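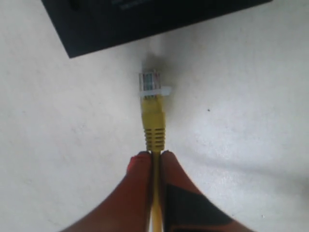

Working next to a machine that does your old job takes some housekeeping, and most of what we know about it at the Jarkdale bench got learned the slow way. We used to plug in and test 400 units a shift by hand. Now the arms do the plugging and we do everything on either side of it. The first tip, then, is about cables. A person will pick up any old patch cord and jiggle it until it clicks. The arm would like the cord presented the same way each time, held just below the ridged boot, with the clear plug sticking out past the fingers and lined up toward the box. Buy one color and stay with it. Yellow against a pale tabletop is easy to find, for the arm and for whoever comes in at 6 a.m.

Check the latch tab before you load the tray. It's the flimsy bit on the side of the plug and it snaps if you look at it wrong. We all know how to use a cord with a broken tab (lean something on it). The arm hasn't learned to lean something on it. Broken ones go in the bin under the bench, and yes, that includes the one you were going to fix at home.

Wipe the table at the start and end of the shift with a barely damp cloth. Crumbs count. So does glitter, which arrived in December on somebody's sweater and is still with us.

Keep the finger pads clean too. Warm water, a drop of dish soap, dry them all the way. We tried the orange degreaser once and the grip went slick for a morning.

Label the stop button in large letters and then don't hang anything on it. It looks like a coat hook. It is not a coat hook.

Lopes, the firm that installed ours, gave us a binder of 435 pages. Copy out the 9 you need, put them in plastic sleeves, and hang them on a string by the bench. The rest makes a decent monitor stand.

About the jobs. Management said the arms would free us up for higher-value work, and for the first month the higher-value work was untangling cords. It has improved. Two of us now write up the faults, one runs the Kumex tester, and my wrists have stopped waking me at night. I do miss being able to talk through a whole shift. Plugging in cables left your head free, and watching for errors doesn't. If your place is about to make the same change, ask early who gets trained on what, and get it on paper, along with the pay grade.

Rotate the watching. An hour is plenty. After that you'll be staring straight at a red light and thinking about soup.

Keep 100 spare cords on the shelf, coiled loosely and held with a strip of hook-and-loop tape. No rubber bands, they go gummy. No twist ties either, after what happened with the Sirnumon order.

And leave one stool at the bench. They took ours away on the grounds that the arms don't sit down. We brought one in from the break room and it's been there ever since.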